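Teaching the table to lay itself: a talk with Solange Marchal

When I arrived at the Dretby school club on Sun 11 November, the students were already working and did not look up. Solange Marchal, who leads the club, gave me a chair and asked me to keep my bag away from the cables.

The project has the name Turach. The students want to enter it in a competition in April, in the class for household tasks. "We chose dishes," says Marchal. "Last year we sorted coloured blocks, and the students were bored with blocks. Everybody has an opinion on how to move a plate."

The club has eight members. They write the programs themselves, but most of the time goes into showing the movements by hand, again and again, and recording them. Until now they have kept 1549 recordings. The plan says 3058.

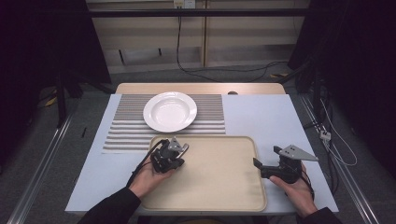 I asked Marchal what is the most difficult part for beginners. "To be slow," she answers. "They hold the grippers, one in each hand, and they want to work as they work at home." She explains that a student must think about both hands also when only one has something to do. A white plate on a striped placemat, with a beige tray in front, seems to me a very easy exercise, and I say this to her. She laughs. "Try to take a flat plate by the rim with two black fingers. Then we speak again."

I tried it later, and we spoke again.

Perrine Barbier is in her second year in the club and takes care of the recordings. She watches each one before it is accepted. "If I am tired, I am too strict," she says. "Then I throw away good ones, and the others are angry with me." Her record is 120 recordings checked in one afternoon, but she does not recommend it.

Not everything goes well. The first version of the program, called Gandix, was given up before the summer. Marchal does not regret it. "The students learned how to stop a thing. At school we do not practise this very much."

For the competition she has no big hopes. She would like the team to finish the task one time in front of the judges, without help. Barbier wants more. "I want that we win," she says, and goes back to her screen.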